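Search this forum Search Advanced search

Clelon two-arm upper body kit -- anyone past the first month?

torsion_bar wrote:
Our lab is looking at the Clelon kit for household cloth work (picking up, sorting, putting in a hamper). The quote covers the torso, two arms, a pair of multi-fingered hands, the head camera and a year of support through Loltham. The spec sheet is good on payload and reach and says next to nothing about fabric. I would like to hear from people who have run it outside a bench setup. Specific questions: hand wear, cable routing, and whether the supplied teleop software is usable as delivered.

mk_flexure wrote:
We have had one since September. Hands are fine on rigid objects. On cloth the result depends almost entirely on how much material you get between the fingers at closure. A pinch on a single layer slips. A bunched grasp holds. The default closing speed is too high and pushes thin fabric out of the way before contact. Set it to 43 percent and leave it there.

Teleop software works as delivered if you use their recommended machine. On ours it dropped the left hand every few sessions until we replaced the hub.

Setareh Mohammadi wrote:
I run the evaluation at Cavgate, so take this as one site's numbers. We are testing in furnished bedrooms, with clothing and other cloth on beds and floors. 13 operators so far, most with no robot background.

Dual holds are better than I expected. Both hands can carry a separate piece of cloth with the wrists close together and neither grasp needs to be redone. What does go wrong is drape. Loose fabric ends up over the wrist and forearm, and the release then takes two or three tries because the cloth stays on the arm after the fingers open. The vendor demo uses folded washcloths, which do not do this.

View from the head camera during a run in one of the rooms:

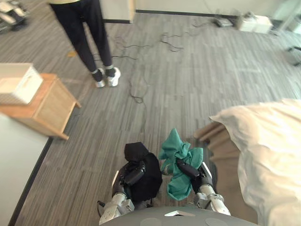
Head camera, black cloth in the left hand, teal in the right. Bed frame close on the right side.

Clearance is the other item. Between a bed and a nightstand you lose most of the outward elbow motion, so operators work with both hands in front of the torso and the grasps end up close together. If your rooms are tight, ask for the narrow elbow limits to be loaded before shipping. Changing them afterward means a support ticket, and our last one took 9 days.

torsion_bar wrote:
Useful, thanks. Are those cables on the floor part of the kit? I was told one power lead and one network lead.

Setareh Mohammadi wrote:
I would not use that view to judge the kit's cable count. The delivered set is one power lead and one network lead, as you were told. Budget for floor covers whatever you buy. They are not in the quote.

old_gearhead wrote:
I disagree with most of this thread. For cloth pickup you do not need multi-fingered hands. A parallel gripper with soft pads does the same job with two moving parts, and you can replace a pad in the time it takes to open the Clelon hand cover. We had the Ó Riain gripper on a single arm for a year and changed pads twice. Drape over the forearm is a problem the hand creates, with all those knuckles and gaps for fabric to catch on.

mk_flexure wrote:
Pads are cheaper, agreed. The drape comes from grasping near the middle of the piece, and a parallel gripper does that too. We tried both on the same pile of T-shirts and the release failures were close. The hand did better on anything thick, towels especially.

old_gearhead wrote:
Close is not the same. Post the counts.

mk_flexure wrote:
6 failed releases with the pads, 9 with the hands, same operator, same pile. I would not buy on a difference that size.

old_gearhead wrote:
It is still the direction I said. And you paid for the hands.

Setareh Mohammadi wrote:
On release: a short wrist roll before opening clears a good share of the draped cases. We now teach it in the first session. It costs a second or two per drop and I have not seen it do any harm, apart from one sleeve that wrapped further around the forearm.

On price, the support year is listed as optional if you ask Loltham for the itemized version. I would keep it for a first unit.

torsion_bar wrote:
Asked for the itemized quote this morning. I also asked whether the arms can ship with plain wrist flanges so we can run pads on one side and a hand on the other. Will post what they say.

old_gearhead wrote:
Get the flange bolt pattern in writing. Ours arrived with a different one from the drawing.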